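Ticket 1010 – Label printer drops jobs after idle period
Site: Mallholm
Queue: Stock and Labels
Status: Closed – monitoring
Priority: 3

Reported problem
Denex thermal label printer in the stockroom stops accepting jobs when left idle over lunch. Jobs show as "sent" in the Fernandes stock program but nothing prints. Power cycling the printer clears the fault, and any held jobs then print twice.

Tuesday, 9:15
Checked the print server. Queue shows the printer online. Ping to the printer fails. Printer panel shows a green light and no error text. Cable reseated at both ends, no change. Power cycled. Ping returns, 19 held labels printed, then the same 19 again.

9:40
Firmware on the printer matches the version at Clavdale, where the same model runs without faults. Exported settings from both units and compared. Two differences: sleep timer (Mallholm on, Clavdale off) and address mode (Mallholm automatic, Clavdale fixed).

10:30
Turned sleep timer off at Mallholm. Left the address mode alone so as to test one change at a time. Left idle.

12:05
Ping fails again. Sleep timer is not the cause, or not the only one.

12:20
Address lease on that part of the network is set to 8 minutes. Looks like a leftover from the switch replacement. The printer renews while busy but does not ask again after a quiet spell. Requested a reserved address and a normal lease time.

13:10
Reserved address in place. Printer restarted. Idle test started.

14:45
Ping good, single test label printed once. Sent 73 labels as a batch. All printed, no doubles.

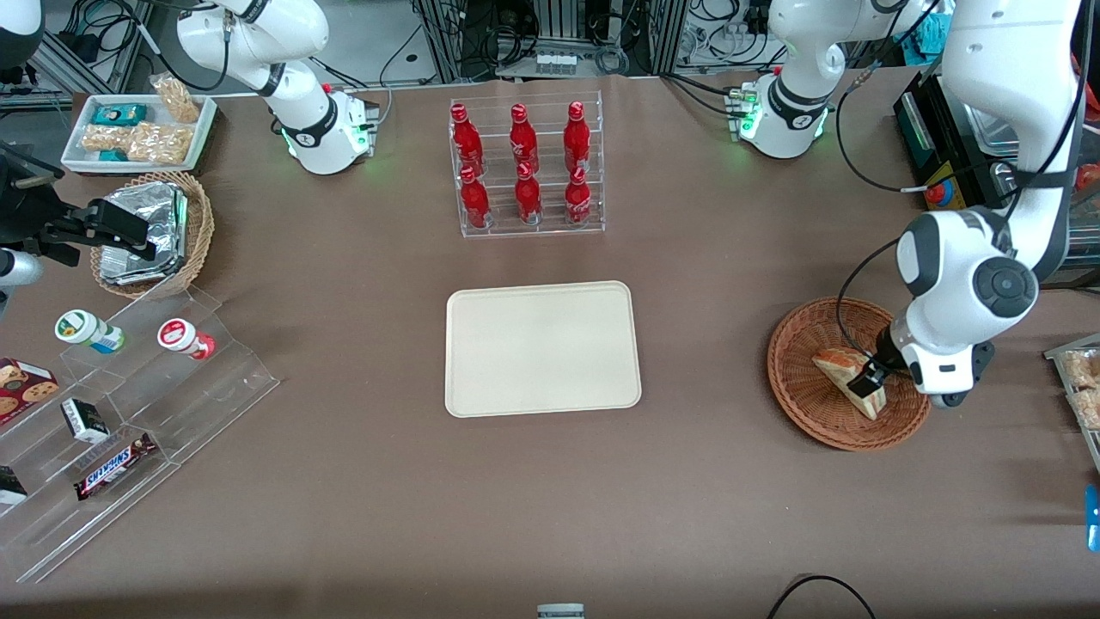
Shelf label layout was raised in the same call and is logged under this ticket. The product name wraps onto the price line when the item is sold from a stepped display, as the template adds a tier code after the name. With six Coca-Cola bottles in a clear two-tier rack, three to a step, upper and lower tiers need only one shared label, so the tier code can be left blank for that item. Template edited and saved as a copy – original kept.

15:30
Duplicate printing: the stock program resends any job that gets no reply. Retry setting changed from "always" to "ask". User to confirm the prompt appears on the stockroom terminal.

16:05
Prompt confirmed. Sleep timer left off. Reopen this ticket if the ping fails again, and note the time of the last good label before restarting the printer.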